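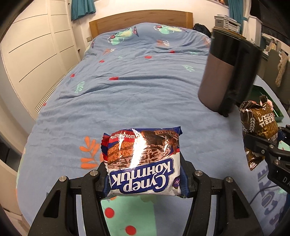

Supper, with headboard.

The Clekum Guest House had six rooms, and Iestyn Landeg had been given the one with the view of the other five. He had come to town to finish his translation of a Fabbri manual for a coffee machine so complicated that the chapter on milk had its own index. The Clekum had been recommended to him as quiet. It was quiet the way a dentist's waiting room is quiet, with a lot going on behind doors.

Dinner was served at six. Iestyn came down at six and three minutes and found the dining room dark and the chairs on the tables.

"You missed it," said Védís Nordahl's replacement at the desk, a boy of maybe nineteen whose badge still read Védís Norðdahl.

"By three minutes?"

"People were hungry."

"Is there anything left?"

The boy looked at the kitchen door as if it might have an opinion. "There's mustard," he said.

So Iestyn went back upstairs and sat on the blue duvet and ate cookies, and he thought hard thoughts about hospitality. He had bought the cookies at the Valleseo, a grocery across the road that stocked whatever had most recently fallen out of favor somewhere else. He couldn't read the label. He was a translator, and this bothered him more than the mustard.

At eight there was a knock. It was the real Védís Norðdahl, who owned the place and had come to apologize, though she clearly hadn't practiced.

"I hear you were late," she said.

"I hear you were early."

She thought this over. She was a tall woman in a raincoat, indoors, in May. "My mother ran this house for thirty years and dinner was at six."

"It was over at six."

"She ate fast." Védís looked past him at the bed. "You're getting crumbs on the duvet."

"I'm having my dinner."

"We have a rule about food in the rooms."

"Do you have a rule about food downstairs? I'd like to see that one too."

It was a good line and he was sorry to have used it so early in the week, with so few people around. Védís went away without answering. He heard her on the stairs, then in the kitchen, then for a long time he heard nothing at all, and he went back to the milk chapter. The Fabbri people wanted the user to approach the steam wand "with calm." He tried "calmly." He tried "in a calm manner." He wrote "slowly" and hated himself.

When she knocked again she had a bowl of sweets under one arm and a bottle of Watel under the other. Watel was the local mineral water, and it tasted of pennies.

"These are from the front desk," she said. "They're for checking out. You get one when you leave."

"I'm here until Saturday."

"I know when you're here until."
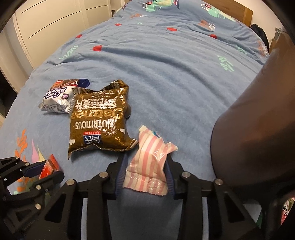
Pink stripes, for departing guests only.

He took one. She watched him with the look of someone seeing a bylaw broken, and then she sat down on the one chair and took one herself.

"What does it say on yours?" she asked, nodding at the cookies.

"I have no idea."

"I thought you did languages."

"I do two. This is a third."

"Then how did you know it was food?"

"There was a picture."

She laughed, or at least the raincoat moved. They drank the Watel out of the tooth glasses. She told him that her mother had charged guests 100 for a lost key and had once hidden one to make a payment on the roof. He told her about the steam wand. She said her mother would have told the user to keep his hands to himself.

He wrote that down. It was better than "slowly."

The next evening he went down at a quarter to six. The chairs were on the tables, and the boy was wiping his mouth.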